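FOR IMMEDIATE RELEASE

Giltdale Bread Table Returns in October, Now With Fewer Rules and the Same Number of Baskets

GILTDALE, 2026-04-29. The Giltdale Bread Table, a one-evening event in which people bring bread, look at other people's bread and then eat it, will be held again this October in the upper hall of the old Skimgate warehouse. Organizers confirmed the date range, the hall and the cloth. The cloth is gray. It has been gray every time, and there are no plans to revisit the matter.

The evening is put on by Londoño Bakehouse with help from Drerkon, the neighboring maker of baskets and trays, which will again supply the things the bread sits in and beside. Entry is open to anyone with an oven, or with the use of one.

There will be 60 places for bakers this year. Last year's places went in a single afternoon, mostly to people who had been told the event was relaxed and came anyway.

"We get asked what the judges are looking for," said Ro-un Bae, who runs Londoño Bakehouse and sets the table herself. "They're looking for bread. After that they're looking for more bread. If yours has a nice shine on it and it isn't raw in the middle, you're ahead of where I was for my first four years in this business."

What Gets Entered

There are two classes this year, down from a number that had crept up over time until one loaf could win as a long bread, a sweet bread and a bread entered by a person under a certain height. The new classes are simply Braids and Buns.

Braids covers any bread made from strands, whatever the count and whatever the shape it ends up in. Straight ones, wreaths and the kind that began straight and had other ideas in the oven are all welcome. Entrants may use egg, milk, butter, oil or none of them. Seeds are allowed. Icing is allowed, but Bae would like it known that she will be looking at you while you put it on.

Buns covers everything round or nearly round that can be picked up in one hand. Shells, roses, knots, swirls, plain domes and filled buns will share one class, a decision that drew letters. The letters were read. Some were quite long, and one came with a diagram.

"People have strong feelings about whether a swirl is the same sort of thing as a shell," said Bae. "I have eaten a great many of both and I'm comfortable with where we landed."

Bread that fits neither class may be brought to eat. It will go on the side table by the coats, where in past years it has gone faster than anything that won.

How the Table Is Set

Visitors to earlier Bread Tables will remember the crowding. By the time the doors opened, loaves were leaning on loaves, labels had wandered, and a plum cake that had not been entered by anyone took third place. This year the layout has been thinned out on purpose. Each entry gets its own patch of cloth, and the organizers will leave more of that cloth bare than they are used to leaving.

Braids will lie straight on the gray, set at a slant, so that people walking by on either side get a decent look at the plait. Buns will go in round brown wicker baskets with rolled rims. A basket will not be filled. Bae tried filling them and says that the bun at the bottom always turned out to belong to somebody's mother.

The baskets come from Drerkon, which makes them with flared sides and a tight weave. A basket of this kind holds a good deal of bread, and using one for a single bun has been called wasteful by people who sell baskets by the dozen. Drerkon, which also sells baskets by the dozen, has no objection.

A note on color, since it came up at the planning supper and went on past dessert. The gray cloth was chosen because golden crusts stand out on it and crumbs do not stand out very much. White was tried and looked like a clinic. Red check was tried and looked like a pizza place, and guests kept asking when the pizza was coming.

Judging

Judging takes place before the doors open, with the hall quiet and the windows shut. Each braid is looked at whole and then cut. Each bun is looked at whole and then torn, which the judges consider more honest and which is also more fun. Points are given for bake, crumb and taste. Looks count, but a handsome braid with a doughy heart will be marked down, and the judges have been asked to stop sighing out loud when they find one.

The depth of color between the strands is a frequent worry for new entrants, and the rules now mention it. A braid will often bake dark on the raised parts and stay pale in the creases. This is how braids behave. No points will be taken off for pale creases so long as the bread is cooked through. Entrants who have been brushing extra egg into the folds with a tiny brush may put down the tiny brush.

Bakers are kindly asked to wait outside during judging. There is a bench. There is also a window beside the bench, and the organizers know about the window.

Prizes

The winner in each class takes home a Drerkon basket and a sack of flour from Londoño Bakehouse. Runners-up take home a smaller sack of flour. The Crust Cup, a trophy with one handle that used to have more, goes to the entry the visitors like best. Voting is by dried bean, dropped in a jar. Beans are handed out at the door, one to a person, and will be checked against the bakehouse's own beans following an incident with lentils.

For Visitors

Doors open in the early evening, once the last bun has been torn. Tickets include a bean, a slice of anything that has been judged and as much butter as can be carried on one knife. Coffee and tea will be poured at the far end of the hall. The stairs at Skimgate are steep and the elevator is for freight, but the freight elevator will be running, and anyone who would like to ride up with the flour is welcome to do so.

Children are invited. They may enter either class, and they will be judged exactly like everyone else, which they have asked for in writing.

Dogs are invited as far as the bottom of the stairs.

How to Enter

Entry forms can be picked up at the counter of Londoño Bakehouse or at the Drerkon workshop during opening hours. Write your name, your class and what is in the bread. Please list nuts, seeds, eggs and dairy clearly. "A bit of everything" was written on several forms last time and caused a long evening for the person making the labels.

Each baker may enter one bread per class. Bring it on the day, fully cooled, in something you don't mind getting back with crumbs in it. Breads should be left uncut. If yours has been cut already because someone at home couldn't wait, bring it along for the side table and give that person our regards.

Bae will also hold an open evening at the bakehouse ahead of the event for anyone who has never braided dough and would like to start. The class costs nothing. Aprons are provided, in one size, which fits no one in particular.

"You roll the strands, you cross them over, you tuck the ends under so it looks as if you meant it," said Bae. "Then you wait. The waiting is the part people skip, and I can always tell."

About Londoño Bakehouse

Londoño Bakehouse bakes bread and sweet buns in Giltdale six mornings out of seven and sleeps in on the other. Its braids sell out early and its rye sells out eventually.

About Drerkon

Drerkon makes woven baskets, trays and lidded hampers at its workshop in Giltdale. It does not bake and has been asked not to try again.

Pictures for the Press

Editors are welcome to run the picture at the end of this section with any notice of the event. It shows a braided roll and an orange-yellow bun in a wicker basket, on the gray cloth. Please don't crop out the basket. Drerkon will call. 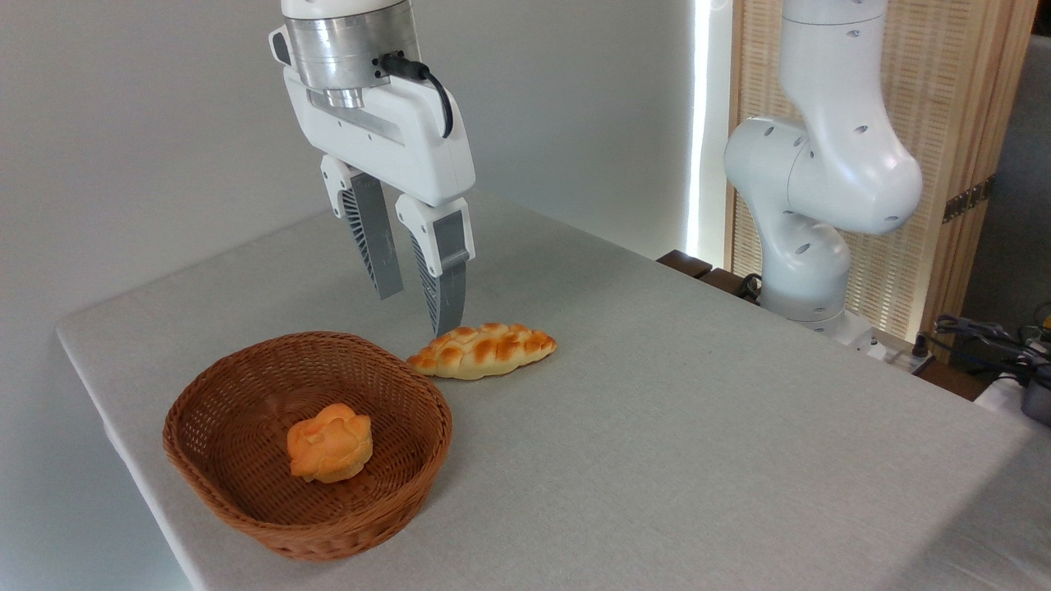
Press Contact

Ro-un Bae, Londoño Bakehouse, Giltdale. Calls are best after the morning bake. Before that the phone is answered by whoever has the cleanest hands, and messages may arrive with flour on them.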